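Norma interna de Maramora para la recogida de demostraciones con pinza manual

La norma interna de Maramora para la recogida de demostraciones con pinza manual, conocida entre sus usuarios como «la norma Sasaki» por el banco de trabajo en el que se redactó, es un conjunto de reglas de buena práctica para el registro de tareas de manipulación realizadas por personas. Regula el estado de las herramientas, la disposición de la mesa, la ejecución de los episodios y los criterios de descarte. No es una norma de seguridad de máquinas y no sustituye a las que se aplican a los robots industriales.

Antecedentes

La primera versión fue redactada por Kaede Sekiguchi en un mes de enero, a partir de las anotaciones que los operadores dejaban al final de cada turno. Constaba de una sola hoja y trataba casi exclusivamente de los dedos de la pinza. La segunda versión, a cargo de Ionuț Manole, añadió las secciones sobre la mesa y los objetos, y fijó el vocabulario que se usa todavía: «episodio» para una ejecución completa de la tarea, «serie» para un grupo de episodios con los mismos objetos, y «puesto» para la mesa y todo lo que hay a su alcance.

El texto vigente se revisó tras una auditoría de 569 episodios. La mayor parte de los descartes se debía a dos causas: dedos con el recubrimiento desplazado y manos que entraban en la zona de agarre.

Estado de los dedos

Los dedos se inspeccionan antes de cada serie y cada 80 episodios. La norma distingue entre desgaste admisible y desgaste que obliga a cambiar el recubrimiento. Son admisibles los bordes rozados y el brillo superficial en la parte alta de la cara interior. El borde inferior deshilachado se admite mientras los hilos no crucen el hueco entre los dos dedos ni se enganchen en el objeto. Una cinta arrugada o en capas superpuestas se anota en la hoja de la serie, aunque no impide trabajar, y se sustituye al terminar.

Los dos dedos se recubren siempre a la vez y con el mismo material. Los tornillos se aprietan con la pinza apoyada en la mesa. Durante la inspección, los dedos se mantienen abiertos y enfrentados sobre una zona despejada del tablero, y se comprueba si las yemas de la mano asoman entre ellos.

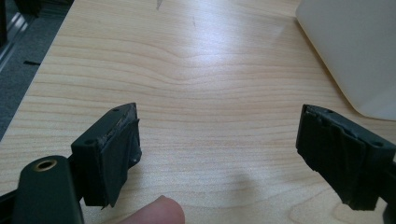

Disposición de la mesa

El tablero debe ser de un solo tono y estar libre de objetos ajenos a la tarea. Las marcas, los arañazos y los pasacables no se tapan, pero el objeto no se coloca encima de un pasacables al comenzar el episodio. Los reflejos se toleran si no caen sobre el objeto que se va a coger.

En tareas con recipientes, la tapa forma parte del puesto. Si se retira, queda plana sobre la mesa, con el asa hacia arriba y separada del recipiente, de modo que los dedos puedan bajar entre ambos sin tocarla. La posición de los cierres no se corrige entre episodios. El contenido puede quedar inclinado contra la pared interior; la norma pide variar su orientación a lo largo de la serie y prohíbe enderezarlo con la mano una vez iniciado el registro.

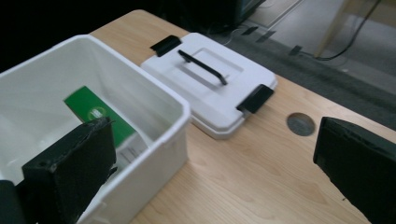 Maramora -- Departamento de Automatización, Grupo de Buenas Prácticas

El suelo contiguo también se considera parte del puesto. Los cables que bajan de los equipos se llevan por el lado opuesto al del operador cuando es posible, y los restos de cinta se recogen al cierre del turno -- no entre episodios, para que el fondo se mantenga constante dentro de una misma serie.

Ejecución de los episodios

El operador trabaja de frente a la mesa, con una pinza en cada mano cuando la tarea lo requiere. Antes de empezar, las dos pinzas se sitúan a los lados del recipiente. No es necesario que estén a la misma altura ni a la misma distancia del borde. Las placas de marcadores deben quedar orientadas hacia arriba y sin cubrir por la manga, la muñeca o el cable. 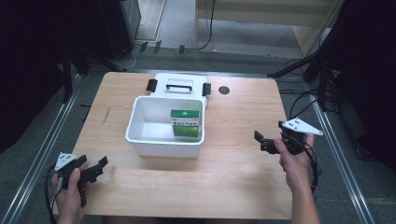

El cable de cada pinza se deja con holgura suficiente para recorrer toda la mesa. Si se tensa, el operador termina el movimiento, deja el objeto y marca el episodio como dudoso. Una serie ordinaria consta de 10 episodios; entre una y otra se cambian la posición del recipiente y la del contenido.

Criterios de descarte

Se descarta todo episodio en el que la mano toque el objeto, en el que una placa quede oculta durante el agarre o en el que el recipiente sea empujado fuera de la mesa. Los agarres fallidos que el operador corrige por sí mismo se conservan con su etiqueta. Manole propuso eliminar también los episodios con pausas largas, pero la propuesta no se incorporó.

Adopción

La norma se aplica en los puestos de Maramora y, con cambios menores, en los de Dolex, donde la inspección de los dedos se hace al principio y al final del turno. Brendorex utiliza solo la sección de descarte. El archivo conjunto exige que cada serie lleve anotada la versión de la norma con la que se registró; las series anteriores a la segunda versión figuran como «sin versión».

Véase también: Hoja de inspección de dedos; Vocabulario de episodios y series; Cuidado de cables en puestos manuales.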